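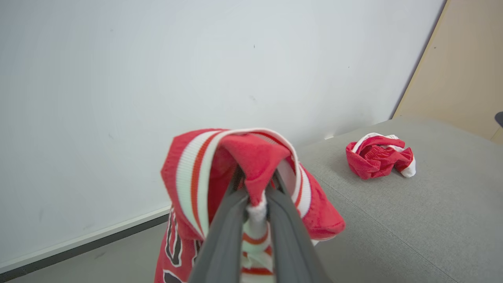
4.2 Grasp selection on trimmed garments

The planner proposes grasp points from the wrist view and scores each one by expected layer count. Plain fabric gives few cues for this. Ribbed trim gives many, and in early runs the scoring network learned to prefer collars and armholes over hems. We kept this preference, but added a penalty when the two jaw contacts fall on different bands of the same edge, a case the depth channel does not separate well.

Training used 1,011 labeled grasps collected with the Lellalow teleoperation stack. Labels were assigned by two annotators, and disagreements were settled by the second author (Bergeron). The controller runs in 3 stages: approach, close, and lift. A replan is triggered if the fabric mask shifts by more than 9 pixels between approach and close.

Garments in a basket are harder to segment than garments on a flat surface. Items overlap, and fabric hanging over the rim is often assigned to the background. We therefore run the Vuorinen segmenter on the head view first and pass its mask to the wrist planner as a prior.
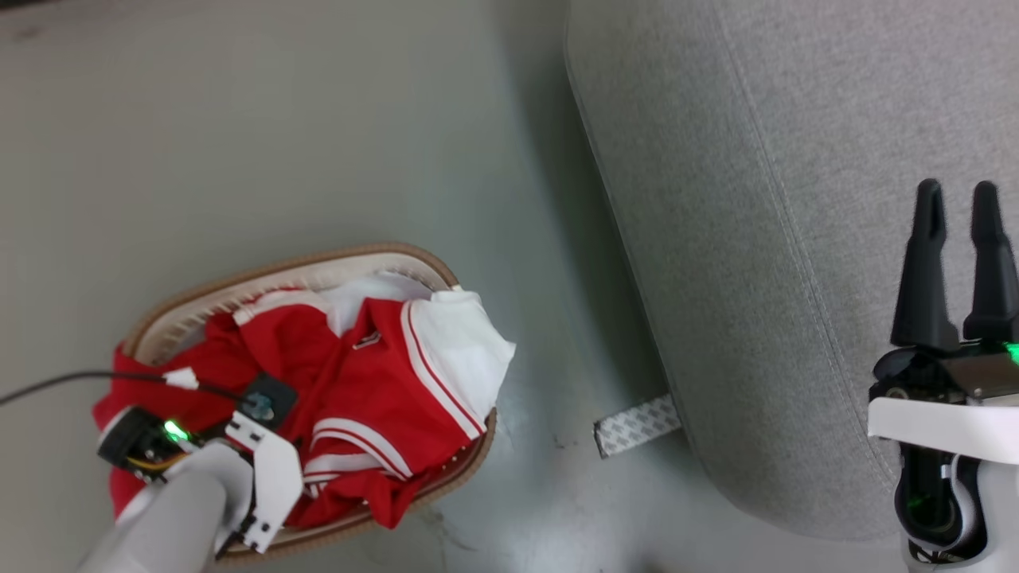 Figure 2. Head view with the left gripper at a red garment in a woven basket and the right gripper open.

The prior is dropped once the jaws close, as the forearm then hides much of the basket. Section 4.3 describes how the lift height is set.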